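4. The Drawer Task and How We Practiced It

Of the three tasks we gave ourselves this year, the drawer one ate up most of our time, so it gets its own section.

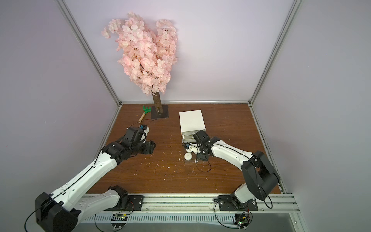 Kornél Juhász and I started on it in September, after the club had agreed that every team would work with the same two-arm setup and the same props. Our team name is Gostetti (please don't ask), and the other team, Grornesent, went for the stacking task, so we hardly fought over the bench at all. Chie Shimada wrote the rules for us. One arm deals with the drawer, the other brings an object over, and the object has to end up inside without the cabinet getting shoved across the table. Figure 4 shows a run in progress.

Figure 4. Drawer task, both arms in use. The drawer is open and the left gripper is holding an object.

We collected 897 runs by hand, meaning one of us steered the arms the whole way through while the other kept the log. I want to be upfront that these runs are not all equally good. My early ones are slow and full of second thoughts – I'd get the gripper near the drawer, stop, back off, and come in again from almost the same spot. Kornél is a lot smoother than I am, and you can tell from the logs who was driving without looking at the initials.

At first we threw out every run with a hesitation in it. Hicham Chraibi, who was training the policy on the other end, asked us to put them back, and he was right. With only the clean runs the policy had no idea what to do when it came in a little crooked. It would just sit next to the drawer and shiver. After the messy runs went back in, it started to back off and try again, pretty much the way I do, which was a bit embarrassing to watch.

The cabinet also gave us trouble. It's light, and if you pull the drawer at even a small angle the whole thing turns with it. We talked about taping it down and decided against it, since Chie's rules said the props stay loose. So we changed how we pulled instead: line up first, close the fingers, wait a beat, then come straight back. Writing that down as a habit helped more than any change we made to the software, and I'd tell next year's team to do it in their first week.

For testing we ran 14 sessions, with the objects moved to new starting spots before each one. We let the policy have 700 control steps per attempt and called it a miss if it ran over. Most of the misses came at the handoff between the two halves of the task, when one arm was done and the other hadn't quite figured out that it was its turn. Zsolt Magyar thinks this is a labeling problem – our logs never mark where one half ends – and I think he's probably onto something, but we ran out of semester before we could relabel anything. Section 5 goes through the misses by type.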